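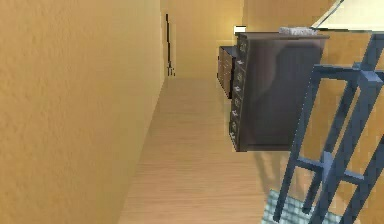 Fig. 1. Rendered hallway with plank floor and tan walls.

Who Gets the Badge? Blog Awards and the People Who Pass Them On
Term project report, Web Culture seminar

I picked blog awards for my term project mostly out of nostalgia. My first blog (knitting, plus a lot of complaining about my bus) got one of those little badge awards once, and I was thrilled for a week. Then I had to pass it on to other bloggers, and I had no clue who to choose. So when the seminar asked for a small study of "an online custom," I knew right away what I wanted to do!

My question was pretty simple. When a blogger gets one of these awards, does she pass it to people who already link to her, or does she use it to reach out to somebody new? My guess going in was that it would be nearly all friends. I'll get to how wrong I was in a minute.

Where the posts came from

I used the public archive of Branance, a small blog host that closed to new posts a while back but left everything up. I searched it for posts with "award" in the title and got 2,065 of them. A lot were junk for my purposes: film awards, dog shows, somebody's very long series on high school band trophies (I read more of those than I should have). After cleaning I had 1,487 posts where a blogger was accepting a badge from another blogger. Of those, 523 included a full list of who it was being passed to, with links that still went somewhere. Those are the ones I worked with.

To draw the link maps I used Ritico, the free version, which is fine except that it crashes if you paste in an address with an accent in it. I lost a whole evening in January to that. Save your file before you paste anything, is my advice to next year's class.

What I counted as a friend

If the blogger had linked to the other blog in her sidebar or in a post before the award, I called it a friend. If there was no earlier link I could find, I called it a stranger. I know this is rough. People emailed each other and chatted in comments, and half the comment sections are gone. My instructor flagged this in my draft and I agree with her, I just didn't have a better way to do it with what was there.

What I found

A little more than half of the people on the lists were friends by my definition. I had expected something like nine out of ten, so that was a real surprise. The strangers also tended to come at the end of a list, often with a note like "just found this one and I love it." I think the rules had a lot to do with it. Many badges told you to name 12 blogs, and plenty of people plainly ran out of friends at seven or eight and went looking.

The craft blogs and the retro TV blogs behaved differently, too. Craft bloggers kept the badge inside the craft crowd almost every time. The TV people sent it all over the place, to recipe blogs, to a guy who only wrote about lawn mowers, anywhere.

One chain I followed started on a blog called Baltley, which was all old cereal commercials, and I could trace it through six handoffs before it landed on Wei, a tea and poetry blog that said thank you very nicely and then broke the chain. I was kind of sad about it.

Things I'd do over

I'd start with the comments while I was still fresh, and I'd write down my rules for "friend" before reading anything. I changed mine twice and had to redo the first batch. I'd also like to look at the refusals. Some bloggers put up a "this is an award-free blog" notice, and there's probably a whole other paper in those.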